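From: Nicanor Prieto
To: tableware list
Subject: Re: handles on the small cups

On Wednesday, Gun-woo Gil wrote:

> Has anyone on the list bought the small dark cups with the colored handles that Polance had on the last sheet? I'm setting up a coffee counter at the back of the Tekin store and need something small that people won't walk off with thinking it's a disposable. I like the dark outside with the white inside, but I have three worries.
>
> First, does the white stain? Second, are the handles big enough for an adult? Third, I only have one shelf, so they need to stack or hang.
>
> Also, does anybody know whether the orange ones are still available? The sheet only shows gray and green.
>
> Gun-woo

Gun-woo,

We have been using them at Leto since last September, so I can answer most of this. We bought 68 to start with and have reordered once.

Staining. The inside picks up a gray-brown ring if coffee sits in it overnight. It comes off with baking soda and a wet cloth. I don't use the green scouring pads on them anymore. They took the shine off the bottom of a few early ones, and those now stain faster than the rest. Tea is worse than coffee. If you plan to serve a lot of black tea I would look at a darker inside.

Handles. They are small and square, and there isn't a hole you can put a finger through comfortably. You pinch them. Most customers pick the cup up by the rim or around the body anyway, which is fine for espresso that has stood a minute and not fine for anything hotter. My hands are large and I can manage, but I wouldn't carry two in one hand. Watch the join just under the rim, where crumbs and dried milk collect. A soft toothbrush gets it clean.

Stacking. They narrow a little toward the base, so they will go one inside another, but the handles get in the way if they don't line up. We stack three high and no more. Hanging doesn't work with that shape of handle. With one shelf I would stand them in rows with the handles all facing the same way. It looks neat and you can get a hand in between the rows.

On a related point, put something under them. On bare metal they slide and they are loud. I cut up an old green tablecloth for ours and it has held up fine, wrinkles and all. It goes in the wash with the towels once a week.

Color. I would hold out for the orange if you can get it. We have both orange and gray, and the gray handles disappear against the dark cup, so people turn it around looking for them. The orange also makes them easy to find when you are collecting from tables in the evening.
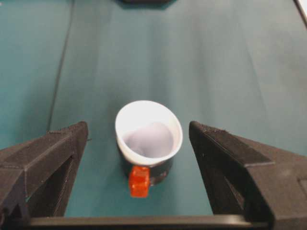
The last time I asked Polance, the orange was still being made but you had to order at least 200, mixed sizes allowed. That may have changed. Gratano was breaking up cartons for smaller shops and had 316 left in September when I called them. They don't list them, so you have to phone and ask for the small size with the orange handle. The larger one has a different shape and I don't recommend it, as it tips over when it's empty.

If you do end up going through Polance, ask for the cups to be packed upright with card between the rows. Our second order came packed on its side and nine handles were chipped. They credited us without any argument, but it took a month.

I can lend you half a dozen to try on your counter before you spend anything. I'm at Leto every morning until eleven.

Nicanor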